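# Small estates, plain paperwork

The probate practice at Zatero occupies the second floor of a former feed store in Worton. The attorney who runs it came to the work from real estate closings and has handled decedents' estates for most of her career. She agreed to talk about how small estates move through the office, on the condition that neither she nor her clients be named.

The majority of her files involve a house, a checking account and a car. "People expect the will to be the hard part," she said. "In most of my files the will is two pages and no one disputes it. The time goes into title and creditors."

Her first request to a new executor is for the deed, the last two tax returns and every statement that arrived in the mail during the month of death. She does not ask for a full inventory at the first meeting. "If I ask for everything, I get a box in three months. If I ask for four items, I get them that week."

The office tracks each estate on a single sheet with 28 lines. The sheet was drawn up by the paralegal, who had previously worked in the title department at Ivlow, and it has been revised once, to move the notice to creditors ahead of the appraisal. Each line has a due date, a completion date and initials. A line left blank at the monthly review goes to the attorney's desk.

Asked which line causes the most delay, she did not hesitate. "Beneficiary designations. The will says one thing and the form at the bank says another. The form controls that account, and the family hears it from me for the first time."

She described a file, with details changed, in which a retirement account had named a former spouse for decades. Whether that designation survived the divorce depended on the type of plan, and the answer took 33 days to obtain in writing. The estate itself was otherwise ready to close. "I would not let the executor distribute anything until I had the letter. He was unhappy with me. He was entitled to be."

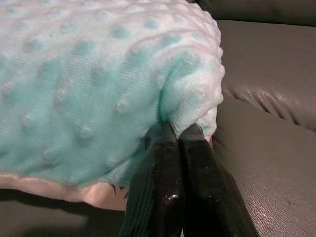
Personal property is a separate problem. The statute in her state treats household goods as part of the estate like anything else, but the values are low and the feelings are not. Her practice is to ask the heirs to make a written list, each one separately, before anyone removes an item from the house. Items on only one list go to that person, subject to the value being charged against the share. Items on more than one list are drawn in rotation.

"The longest list I have received had 111 entries," she said. "We got through it in an afternoon. The argument was over a mixing bowl."

On fees she was precise. The office bills small estates at a flat rate set at the second meeting, with contested matters billed by the hour under a separate letter. She moved away from percentage fees several years ago. A percentage, in her view, pays too much on a simple estate with an expensive house and too little on a tangled one with no assets.

She also keeps a part-time will drafting practice, run jointly with Vörös, a two-lawyer office across the county line. The two offices exchange drafts and read each other's execution clauses. Some 52 wills went through that exchange last year – most were returned with no comment, and a few came back with a witness provision corrected.

"I read his and miss my own," she said. "Everyone who drafts has that problem."

She has no plans to expand. Interviews for a second paralegal will be held in August, and the job posting asks for experience with recorded documents. Applicants with no probate background will be considered. Her own first estate file, she noted, was assigned to her when a colleague went on leave, and she closed it late. The court sent a notice, which she still keeps in the front of her forms binder.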